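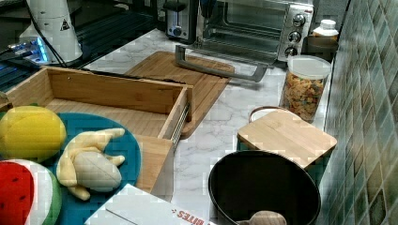
Toaster oven and cutting board on a marble-patterned counter.

Progress Report to the Clodirgate Fund
Safer Cleaning at Home, Zermont
August 2024

Summary

The project teaches households in Zermont to clean with fewer harsh products and to make a few basic cleaners themselves. We are now past the halfway point of the grant. The kit program is on target, the workshops are slightly behind, and spending is below budget. We are asking for one change to the plan, described near the end.

What was done this period

We gave out 200 starter kits. Each kit holds a spray bottle, a scrub brush, a box of baking soda, a bottle of white vinegar, a bar of plain castile soap and a set of recipe cards. The first batch was handed out in February at the Park Street branch library, and the rest went out through the food pantry and the elementary school. Kits went faster at the pantry than anywhere else. At the school, most were picked up at the end of the day by parents who had already heard about them.

We held 53 home visits. A visit lasts under an hour. The visitor goes through the cleaning products in the house with the resident, checks labels, and points out anything that should not be stored or used together. Residents decide for themselves what to keep. We do not take products away, but we do hand out the county's drop-off schedule for household chemicals.

Two workshops took place, one on kitchens and one on bathrooms and laundry. The laundry part ran long and we will give it its own session next time. Questions about hard water took up most of the second half. Vinegar does help with scale in kettles and on shower heads, but people wanted to know whether it was safe for the rubber seals in a washing machine. We now tell them to go by the manual and to avoid using it in every load.

Changes to the recipe cards

The first printing had problems. The all-purpose spray card called for vinegar and did not say where it should not be used. Several residents asked about natural stone, and one had already dulled a patch of a marble vanity top. The new card says in large type to keep vinegar and lemon off marble, limestone and other natural stone, and gives a dish soap and warm water mix for those surfaces.

The drain card has been dropped. Baking soda and vinegar make a lot of foam but did very little for the slow drains we heard about, and we did not want people pouring it in on top of a store-bought drain opener. In its place is a card on hair catchers and using a drain snake.

The safety card was moved to the front of the set. It covers three points:

Never mix bleach with vinegar, ammonia or any other cleaner.
Label every bottle with what is in it and when it was made.
Do not reuse a food or drink container for a cleaner.

The oven card stays as it was. Baking soda paste left overnight works on light grease, with a good deal of wiping afterward. On heavy baked-on grease it takes more than one round, and the card now says so. We also added a line telling people to unplug small ovens and toasters, let them cool, and keep the paste off the heating elements.

Disinfecting

This came up in nearly every visit. Vinegar and soap are cleaners and should not be relied on as disinfectants. Homes with a sick family member, or where raw meat is handled, may still need a disinfectant that is registered for the purpose and used according to its label. Some residents had come to us hoping to throw out everything in a bottle, and we have tried to be clear that this is not our advice. The project name on the flyers has been changed from "Chemical-Free Home" to "Safer Cleaning at Home" for the same reason - the old name promised something we do not teach.

Supplies and tracking

Spray bottles from our first supplier leaked at the neck. We switched to a heavier bottle with a metal spring in the trigger and have had few complaints. It costs more, but the difference was covered by buying baking soda in larger sacks and repacking it.

Visit records are kept in Teltura. Setup took longer than planned and early visits were entered from paper forms. Everything is now in the system. The follow-up survey is also sent from there. Replies so far are mostly from kit recipients at the school, so we would be careful about drawing much from them. The soap and water spray is the card most often named as used. The laundry card is named least.

Budget

Spending on printing is over its line due to the second run of cards. Spending on room rental is under, as the library has not charged us. Overall we are below the planned figure for this point in the grant. A full statement is attached separately.

Request

We ask to move the unused room rental money to printing and to a Spanish edition of the cards. The text has been translated and needs a second reader before it goes to the printer.

Next period

The kitchen workshop will be repeated and a laundry session added. Home visits continue at the present rate. We expect to order the next kits once the Spanish cards are ready, so that both editions can be packed at the same time - packing them separately would mean opening finished boxes again.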